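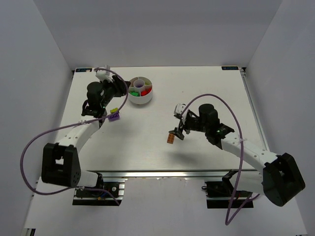

My gym in Fancombe wants four weeks' notice before it will let me go, in writing, by post. Joining took one thumb and a bus stop. I have been trying to leave since February, and Hannelore Berchtold on the desk agrees it's a shame every time I ring.
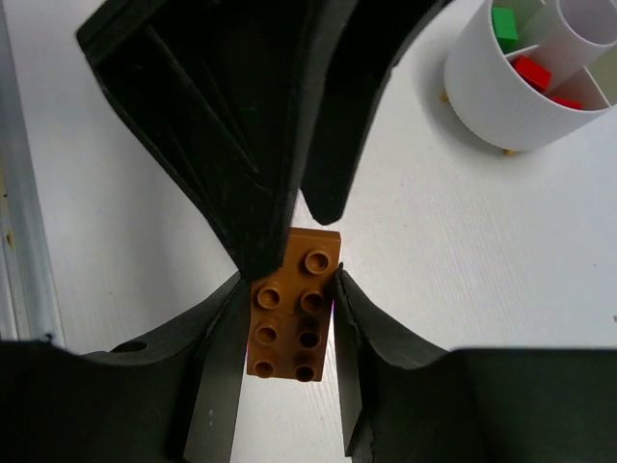
The magazine was worse. It offered me a "pause" of 180 days, then a tote bag. I took the bag, so I can't claim much dignity. Still, the rule ought to be simple enough for any minister to copy out: if you can sign up on your phone, you can leave on your phone, and the button should be the same size.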